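# Fruta na bandeja: notas sobre a coleção

Olá, e obrigada por passar por aqui! Esta pasta faz parte da coleção Ternon, que junta pequenas arrumações de mesa, dessas que toda a gente faz em casa sem pensar muito: pôr a fruta numa bandeja, tirá-la de lá, voltar a pôr (e, de vez em quando, comer uma peça pelo caminho).

Última revisão do texto: 06/10/2024.

## O que há na pasta

- `fruta/`: 119 registos de arrumação de fruta
- `notas/`: apontamentos soltos, em português, com algumas gralhas que ainda não corrigi
- `Drarnix.csv`: a tabela que liga cada registo ao seu apontamento

Os registos de julho estão na versão 2 da tabela, que ganhou uma coluna para o tipo de fruta. Quem ainda usa a versão anterior deve descarregar tudo de novo, porque três nomes de ficheiro mudaram.

## A arrumação

A mesa fica coberta, com a bandeja e a fruta pousadas em cima. Cada arrumação começa com a bandeja vazia e a fruta fora dela, e acaba quando a última peça está lá dentro. A ordem é livre. Gosto de começar pela peça mais próxima, mas isso é mania minha e não conta para nada! Se uma peça rolar, apanha-se e continua-se, e o apontamento leva a palavra "rolou".

## Utilização

Pode usar e partilhar à vontade, desde que mencione a coleção Ternon. A parte da louça está na pasta Brunner, que tem o seu próprio README.

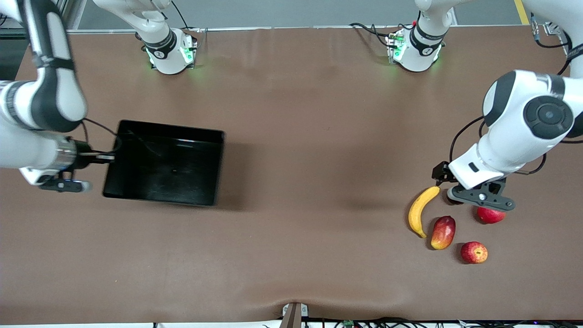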